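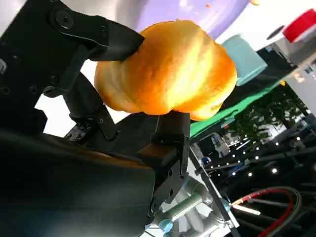 *Bread roll, golden-orange and glossy on top.*

## The star that won't sit still

2021-05-04

Hello again from the cold end of the verandah! I promised last issue that I'd write something for people who don't own a telescope, and then I got distracted by a collimation problem (of which more further down, sorry) and very nearly forgot. So this one is for anyone with a pair of eyes, a dark-ish backyard and a bit of patience over the next few months.

I want to get you looking at l Carinae. That's a lower case L, by the way, which is a dreadful name for a star and has caused a lot of confusion over the years with iota Carinae, which is a completely different star not very far away. In a lot of typefaces the L looks like a capital I or a number one, so if you go searching for it online you can end up reading about three different objects before you've finished your tea. Some people write it as ell Carinae to get around this and I'm going to do the same from here on.

Ell Carinae is a Cepheid variable, meaning it swells and shrinks in a regular cycle and gets brighter and dimmer as it does so. The lovely thing about it is that you can watch the whole business with the naked eye. It goes from magnitude 3.3 or so at its brightest down to a bit past magnitude 4 at its faintest, and one cycle takes about thirty-five and a half days. So over five weeks it brightens fairly quickly, then sags slowly back down again. From out at Pruldale it's an easy star even at minimum. From the middle of town you might lose it when it's low, and I'd suggest binoculars then.

### Finding it

Go out as soon as it's properly dark and face south. At this time of year the Southern Cross is high up and leaning over, and if you look to the west of it along the Milky Way you come into Carina, where there's an embarrassing number of things to look at. Try not to stop at the Eta Carinae Nebula. (You will stop. Everyone stops. Have your look and then carry on.)

You're after the Diamond Cross, the bigger and tidier of the two impostor crosses, with four stars in a nice even kite. The bright one at one end is beta Carinae, also called Miaplacidus. One of the other corners is upsilon Carinae, and ell Carinae sits a couple of degrees north of it, which is a bit more than the width of your thumb held at arm's length. Upsilon is always the brighter of the two, so once you've found the pair you won't mix them up.

If you're new to it, take a printed chart and a red torch and leave your phone inside. I know the apps are good. I use them myself. But the screen wrecks your dark adaption even on the red setting, and you'll be standing there for ages afterwards wondering where Carina went.

### Making an estimate

This part sounds harder than it is. You pick one comparison star that's a little brighter than ell Carinae and one that's a little fainter, both with known magnitudes marked on your chart, and you decide where your star falls between them. Is it halfway? Is it closer to the bright one? If the bright one is 3.4 and the faint one is 4.0 and you reckon it's halfway, write down 3.7 and go inside.

A few things I've learned the slow way:

- Do your estimate before you look up what it ought to be. Your brain is a terrible cheat.
- Yellow and orange stars seem to get brighter the longer you stare at them. Use quick glances back and forth.
- Turn your head so the line between the two stars is level with your eyes. It makes a bigger difference than you'd think.
- Write the time down straight away, and write down the time zone too. I have a whole season of notes where I can't work out if I'd allowed for daylight saving, and I'm still cross about it.
- If it was hazy, say so. A poor estimate with a note beside it is still useful to somebody.

One estimate every two or three nights is plenty. There's no need to stay up late, and clouds don't matter much either; a gap of a week won't spoil your curve. When you've got a few cycles you can fold them on top of each other, so that every point goes in at its place in the thirty-five-and-a-half-day period, and out of all that scribbling comes a proper light curve with a steep front and a long sloping back. I remember doing this for the first time on graph paper at the kitchen table and feeling ridiculously pleased with myself.

### Why bother?

Fair question, and my brother-in-law asks it every Christmas. Cepheids matter because the longer a Cepheid takes to go through its cycle, the more light it puts out on average. So if you see one in another galaxy and time it, you know how bright it really is, and comparing that with how bright it looks tells you how far off it must be. A good part of our sense of how big the universe is hangs off that one relationship, and it has to be pinned down using nearby Cepheids whose distances can be got some other way. Ell Carinae is one of those nearby ones. It's a long-period one too, and close enough that its disc has been measured with interferometers, getting bigger and smaller as the star pulses. I find that completely marvellous. You can stand beside the bins and see the same thing happening as a change in brightness.

I won't pretend our naked-eye estimates are going to settle any arguments among the professionals. But the periods of these stars do drift over the decades, and long runs of observations are how you catch that. It's also quite a calming thing to do. I've got 1,715 estimates in my logbooks across all my variable stars, taken over nearly 500 nights, and a good many of those nights I only went out because there was an estimate due. I'd have missed two fireballs and a very friendly frogmouth otherwise.

### A bit of news from Nallden

The site at Nallden is open again after the track was graded. For those who haven't been, we're at 700 metres there, and it gets properly cold well before winter, so bring one more layer than you think you need and something windproof for your legs. The lower paddock is still boggy. Park along the fence and walk your gear in. If you arrive after dark please use parking lights only from the second gate, and have someone walk in front with a torch if you aren't sure of the turn.

The D'Souza is back in its shed too. It's the old eight-inch reflector on the heavy pier mount, for newer readers, and it had been giving us very peculiar star images since the summer. Every bright star had a small flare on one side. I spent three separate evenings collimating it and made it slightly worse each time. In the end I took the mirror cell out and found that one of the clips had been done up far too tight and was pinching the glass. I backed it off until I could just slide a bit of paper under it, put everything together again, and got nice round stars on the first night! The person who tightened that clip was almost certainly me, so I've got no one to complain to.

The mirror could also do with recoating. We had a quote from Skurkent and it was a bit steeper than I was hoping, though it did include return freight. My feeling is we leave it until after the good winter months and send it away when Carina is low in the evenings anyway. If you have strong views, tell me at the next viewing night or drop me a line.

### Other things worth a look this month

The Eta Aquariids are on right now and they favour us in the south. You need to be up before dawn and looking east, somewhere between four o'clock and the first light, and the Moon is a thin waning one so it won't be much trouble. They're bits of Halley's Comet, they're fast, and they often leave a trail that hangs about for a second or two. Take a reclining chair.

Then there's a total eclipse of the Moon on the 26th, in the evening and at a very civilised hour for the eastern states. Totality is short, only a quarter of an hour or thereabouts, so don't wander off for a cuppa at the wrong moment. You could have a go at judging how dark the eclipsed Moon is as well, because it varies a lot from one eclipse to the next.

And Omega Centauri is climbing nicely in the evenings. It's a fuzzy star to the naked eye, a lovely round glow in binoculars, and in the D'Souza it breaks up into more stars than you know what to do with.

### Send me your numbers

If you do try ell Carinae, send me whatever you've got by the end of August and I'll plot everyone's estimates together for the issue after that. Date, time, magnitude, the two comparison stars you used, and anything odd about the sky. Pencil on the back of an envelope is fine, a spreadsheet is fine, and beginners are very welcome. I'll put your initials next to your points unless you'd prefer I didn't. I've got printed charts for anyone who wants one, with ell Carinae circled in red so you don't end up spending the winter on iota.

Clear skies,
Noemi Montoya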